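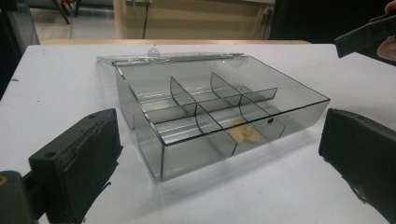
What the factory does at night

On the Fovell estate, on the edge of Flurnwood, a group of small manufacturers has been looking at the electricity they use when everyone has gone home.

The last shift at Dewan finishes at ten in the evening. The lights go off over the packing benches, the shutter comes down on the loading bay, and Ruwan Wickramasinghe sets the alarm and drives home. For most of the firm's life that was the end of the day as far as anyone there was concerned. The company makes moulded fittings for drainage and guttering, and its managers thought about energy in terms of the moulding machines, which are large and noisy and get hot.

The electricity meter had another view of things. It records consumption every half hour, day and night, and the supplier had been storing the readings for years. Wickramasinghe, who runs the works, had never asked to see them. The bill came monthly with a total at the bottom, he checked that the total was in line with the month before, and it was paid.

When he did get the readings, as a spreadsheet with a great many rows, he drew a chart of one ordinary working day in August. There was a steep climb at six in the morning, a plateau with a dip at lunch, and a fall after ten. The fall stopped well short of zero. Between midnight and five the factory was still drawing 95 kilowatts.

"I thought it was a fault in the meter," he says. "I rang them up and told them so. They were very polite about it."

The meter was fine. Over the next few weeks he and the maintenance fitter, Sajib Kodikara, went through the building after hours with a clamp meter and a clipboard, working from one distribution board to the next. They found the air compressor first. It had been left running every night to keep the pressure up in the lines, and the lines leaked. You could hear the leaks once the machines were off. During the day you couldn't.

After the compressor came the chiller, which cooled water for moulds that were not in use, and the heaters on the material dryers. There were extractor fans in a room that had been used for solvent work under the previous owners and now held cardboard. There was also a water heater above the canteen, set to seventy-five degrees, that appeared on no drawing Kodikara could find.

Some of this was put right on the spot. The fans were switched off and have stayed off. The compressor took longer, as one of the moulding machines had a clamp that was held by air pressure and would sink if the supply went. Kodikara fitted a small separate compressor to that machine and put the main one on a timer. The leaks are an unending job. He goes round on the first morning of the month with a bottle of soapy water and a roll of yellow tags, and there is always something to tag.

The dryers are still on at night. The material has to be dry by six, and the quality manager doesn't trust a timer with it. Wickramasinghe thinks he will win that argument eventually, though he has been saying so for a while.

Neighbours

Fovell is a mixed estate. There are fabricators, a joinery, a commercial laundry, a firm that repairs forklift batteries and a few units that only store things. Most of the buildings went up in the 1970s and have been divided and knocked through since, so that the wiring in one unit sometimes starts in another. Word of what Dewan had found went round in the usual way, through the people who park next to each other.

Jacinto Serrano, who owns the joinery, asked for his own readings that winter. His night load was much smaller, as you would expect from a smaller business, but as a share of the total it was worse. Close to a third of what he paid for was used while the workshop was locked. Most of it went on the dust extraction, where a damper control had failed in the open position and the fan had been running at low speed ever since.

"It's a quiet fan," Serrano says. "We bought it for being quiet."

He had also been paying for a supply to the unit behind his, which had been empty and then let, through a cable in the roof space. Sorting that out took a solicitor's letter and the better part of a year. He is on good terms with the tenant now, but he would rather have spent the time on other things.

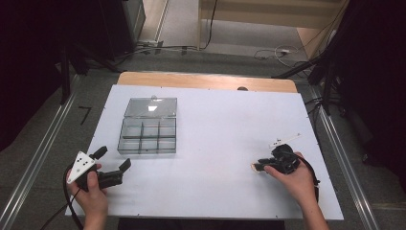
Serrano then did what Dewan had not, and paid somebody to help. Womlow is a consultancy with an office in the centre of Flurnwood, above the building society. It had mostly worked for schools and care homes. Karthik Gunawardena, who handles its industrial clients, offered the estate a joint price: each firm would send in a year of half-hourly data, he would spend an evening on each site, and the findings would be shared among all of them if they agreed to it. Fourteen firms signed up.

The sharing was the difficult part. Several owners were uneasy about showing their consumption to people they sometimes bid against. A pattern of electricity use will tell a competitor how many shifts you are running and whether you were busy in March. In the end the figures were passed round as night load divided by day load, with no totals, and that was enough to let people see where they stood.

Gunawardena says the results followed a pattern he had met before. Compressed air was at or near the top nearly everywhere it was used. Heating controls came next, often with the clock an hour out or set to a working week that had changed years ago. After that it was a matter of odd single items: a vending machine in a corridor, a trace heating cable on a pipe that had been removed, a transformer feeding a machine that had been sold.

"People expect me to tell them to buy something," he says. "Usually I'm telling them to find out who has the key to a cupboard."

There was one firm where the evening visit turned up very little. The laundry was already run tightly, with each machine metered on its own and a weekly sheet pinned up by the boiler. Its owner had started doing this after a bad contract renewal some years earlier, when the unit price went up by almost half and there was no time to shop around. Two of the other firms have since copied the weekly sheet.

What it comes to in money

Savings of this sort are awkward to state. Output goes up and down, prices move, and a mild winter will flatter anyone. Gunawardena counts only the units used between midnight and five, and compares each month with the same month a year before. On that basis the group used 1,163 megawatt hours less in the first full year than in the year before it.

For Dewan, the biggest user on the estate by some distance, the saving was large enough to matter to the accounts. For the smallest units it was the price of a decent second-hand van. Serrano spent his on a new damper control and on having the roof cables traced and labelled, and says what was left went into the general pot with everything else.

Night units are usually cheaper than day units, and that takes some of the shine off. A kilowatt hour saved at two in the morning isn't worth what it would be at four on a winter afternoon, when network charges are at their highest. Kamrul Debnath, who keeps the books for three of the firms on the estate, made this point at the first meeting and was not thanked for it. His view is that the night figure is useful mainly as a way of finding things that are on all the time. A leak that costs you a little at night is costing you more during the day, when you can't pick it out from everything else on the chart.

He has also been trying to get the owners to look at their agreed capacity, the maximum load that the network operator keeps available to each site and charges for whether it is used or not. Dewan's was set when the building held a foundry. It is far above anything the moulding machines could draw, and the firm has been paying for the difference every day since it moved in. Applying to lower it is a matter of a form and some patience. The worry is that getting the capacity back later, should the firm expand, might mean paying for work on the substation. Wickramasinghe has had the form on his desk for a while.

Keeping at it

The group met again on April 16, 2019 in the canteen at Dewan, with most of the firms sending someone. Part of the evening went on the car park lighting, which belongs to the landlord and which everybody contributes to through the service charge. It is on from dusk until dawn and always has been. The landlord's agent has agreed to a survey.

The rest was taken up with drift. Several of the charts that had come down nicely in the first months had begun to creep up again. At one of the fabricators a timer had been overridden for a weekend job and never put back. At the battery firm, new chargers had been installed that sit at a low power all night whether or not anything is plugged into them, and the manufacturer says they are meant to.

Gunawardena's contract covers a second round of visits but no third. He has shown each firm how to download its own readings and draw the same chart, and suggests doing it monthly. Some will. Kodikara does it weekly, on a computer in the maintenance office, and prints it out for the noticeboard.

Dewan's night load now stands a little under half of what it was. What remains is mostly the dryers and the chiller, along with the server cabinet and the emergency lighting. The water heater above the canteen has been turned down to sixty and put on a clock, and Kodikara has added it to the drawing.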